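Flarketti Workshop Parts
Two-arm cells > Handover and release

Nekness Release Interlock, two-gripper version

In stock. Ships with both leads, the mounting clip and the printed setup sheet.

Hi, Marisa Negri here. I write most of these pages myself, and this one is longer than usual because the Nekness is the only thing in the shop that I started selling after breaking something with the setup I had before.

If you run two arms that pass a part between them, you already know the tricky bit is the moment when both grippers have hold of it. One closes, the other is supposed to open, and then somebody moves. In my cell the "supposed to open" step was a timed wait of 100 milliseconds and a hopeful attitude. It ran nearly 2000 handovers that way and I was pretty pleased with myself! Then one day the giving gripper didn't open, the receiving arm drove off on schedule, and a tube of face wash got stretched between two machines until the seam let go. Cleanser on the arms, cleanser in the bin, cleanser down inside one set of finger linkages (that took me a whole evening with cotton swabs). Both arms faulted on torque in the end, but later than I would have liked, and I had my hand on the stop button by then anyway.

The tube was cheap. What bothered me was that I'd been leaning over that table earlier the same morning, nudging things straight in the trays.

What went wrong

The release command was sent. I have it in the log. The gripper never acted on it, and my program never asked whether it had. The cause was a connector that had worked a little loose from the lead tugging on it each time the arm went down for a pick, so the feedback came and went depending on where the wrist was. On the bench it tested perfectly. Down at the bins, with the cable pulled round, it dropped out. I swapped the lead twice before I thought to test it with the arm in the pick position, so please learn from me and test it there first.
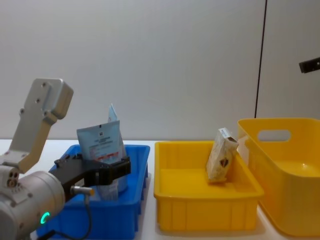 Picking from the blue bin. The thin black cable looping down below the gripper is the kind of run to check first.

A word on the green ring at the wrist. On my arms that light tells you the arm is happy, and it has no opinion at all about the gripper. Mine stayed green right up to the torque fault. I'd been treating it as an all-clear for the whole cell, and I've since talked to a few customers who do exactly the same thing.

What the Nekness does

It's a small box that sits between your two gripper outputs and your motion enable. While both grippers report closed, neither arm is allowed to make a travel move. You get motion back when one of them reports open, and it has to be a real position signal. A command having been sent doesn't count. If the signal drops out completely, the box treats that as closed and holds everything. So a loose plug now gives you a boring stop with a blinking light, and you go and push the plug in.

There's a hold timer too. If both grippers stay closed longer than the limit, you get a fault output you can send to a beacon or to your controller. It leaves the factory set to four seconds, which suits my own handovers nicely. Slow, careful ones may want more.

What it doesn't do

It isn't a safety-rated device, and I'd be cross with anyone who used it as one! It won't see your hand and it doesn't replace your stop circuit, your guarding or your risk assessment. It protects the part and the grippers. People need proper protection on top of that. I've turned down orders over this and I'll happily do it again.

It also won't fix a bad pick. If the fingers have caught a neighboring packet along with the one you wanted, both grippers will report perfectly good closed signals and off you go with two. Soft packs standing close together are the worst for it. I still do those with a slower lift and a little pause above the rim.
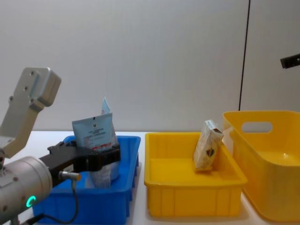

Soft packs in the blue tray, with a second packet corner poking up right behind the one at the gripper.

Fitting it

Power off both arms, properly off, with the air or gripper supply off too if you have one. Clip the box somewhere you can see the light from where you normally stand. Run lead A to the giving gripper and lead B to the receiving one. If you hand over in both directions it doesn't matter which is which, just label them.

Then tie the leads back to the arm with enough slack for the full wrist turn and no more. A loop hanging in front of a bin will find the rim of that bin sooner or later. Jog both arms by hand through every pick and place position and watch the light the whole way. If it flickers anywhere, stop and sort that out before you run anything at speed.

For the first real test I use something soft I don't mind losing. Close both grippers on it, send the travel command, and confirm that neither arm goes anywhere. After that, pull lead A out and try again. Same result, please. If anything moves, the motion enable is wired around the box and you need to go back to the sheet.

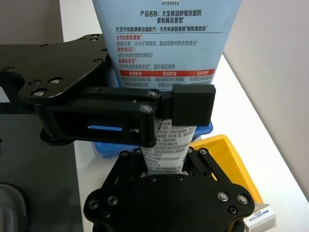

Both grippers on one tube. With the Nekness wired in, this is the point where travel stays locked.

I like to set the taking grip low and the giving grip high, so the part hangs between them without being squeezed into a new shape. Tubes are fussy. They've got a fat end and a flat end and they fold in the middle if you look at them wrong.

Works with

Idura controllers, both the old and new I/O boards. The new board needs the jumper moved, see page two of the sheet. Guerra grippers with the position output option. The plain Guerra ones without it only tell you what they've been asked to do, and the box can't use that. For anything else, send me your gripper model and a photo of the connector before ordering.

Returns

You've got 100 days, opened or not, as long as the leads haven't been cut. Spare leads are on their own page under Cables. I'd get one, having been through two myself.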